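Rechargeable Desk Lamp Trade-In: Frequently Asked Questions

Flemham Home Stores – Help and Information

This site uses cookies to remember your basket and your nearest store. Accept all | Manage settings

Share 60 | Comments 3

These answers cover the Zellport desk lamp trade-in, which runs in all Flemham branches and at the Hajdu retail park counter. Terms for other lighting offers are listed on their own pages.

What is the offer?

Hand in any mains or rechargeable desk lamp and the price of a new Zellport rechargeable desk lamp is reduced at the till. The reduction is the same whatever the make, age or condition of the old lamp. It applies to the shelf price on the day of purchase.

Which lamps can I buy with it?

The offer covers 2 models: the Zellport clip-on and the Zellport weighted base. Both are sold in white and grey. The floor-standing model is excluded, as are display items and anything already marked as clearance.

Does the old lamp have to work?

No. Lamps with a dead battery, a failed switch or a missing shade are accepted. The base and the lead must both be present. Lamps with a swollen or leaking battery must not be brought into the store. Your council's recycling service can tell you where to take these.

How many lamps can I trade in?

One old lamp per new lamp, up to three per household. Each pair is rung up as a separate line on the receipt. Two old lamps cannot be put towards one new one.

Can I use the offer online?

Only with click and collect. Choose "trade-in" at the checkout, pay the full price, and bring the old lamp when you collect. The difference goes back to the same card at the counter. Home delivery orders do not qualify, and the reduction cannot be added after the new lamp has been collected.
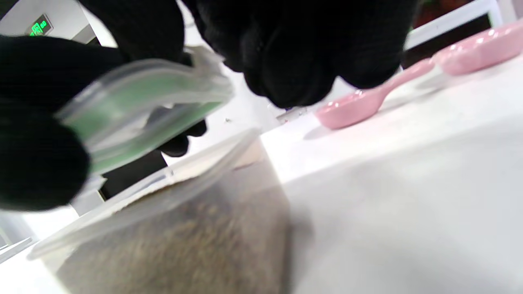 Page last changed: Fri 23 August

Can it be combined with other discounts?

Loyalty points are earned on the amount paid and may be spent in the same purchase. Percentage vouchers, staff discount and the June lighting voucher cannot be used with the trade-in. If a voucher would save you more, the till will not choose it for you – ask the cashier to compare the two before you pay.

What comes in the box?

The lamp, a charging cable and a printed guide. A wall plug is not included. Any plug that meets the rating printed on the underside of the lamp may be used.

How long does the battery last?

This depends on the brightness setting and on the temperature of the room. The running times for each setting are printed on the side of the box. Times fall gradually as the battery ages. If a new lamp runs for much less than the printed time, charge it fully with a different plug and test it once more before returning it.

Can the lamp be used while it is charging?

Yes, on the low and medium settings. The high setting is switched off during charging on both models. This is normal and does not show a fault.

Can the battery be replaced?

On the weighted base model, yes. The battery sits under a screwed plate and the replacement part can be ordered from any Flemham service desk. The clip-on model is sealed and should not be opened.

What is the returns period?

60 days from purchase, with the receipt. You will be refunded the amount you paid, not the full shelf price. Old lamps are sent for recycling at the end of each day and cannot be given back, even where the new lamp is returned. Exchanges between the 2 models are allowed – any difference in price is charged or refunded.

Is there a guarantee?

Zellport lamps sold in our stores carry a guarantee of 2 years on the lamp and one year on the battery. Register the lamp with the number on the base. Your legal rights are not affected.

Do you still take Zotora lamps?

Zotora lamps are accepted as trade-ins. We no longer sell the range and do not stock chargers or shades for it.

When does the offer end?

It ends when the stock set aside for it has gone. This was 888 lamps across all branches, and no more will be added. Stock shown on the website is updated overnight, so ring the branch before making a special journey.

Comments (3)

deskbound
Does a clamp lamp with no base count? Mine screws on to the edge of the desk.

Flemham Help Desk
Yes. The clamp is treated as the base. Please bring the lead as well.

oldwiring
Swapped an old Zotora at Hajdu. They wanted the lead, which I had left at home, so two trips. The weighted one is heavier than it looks but the light is good enough for reading.

Get our offers by email. Enter your address to join the Flemham newsletter. You can leave the list at any time.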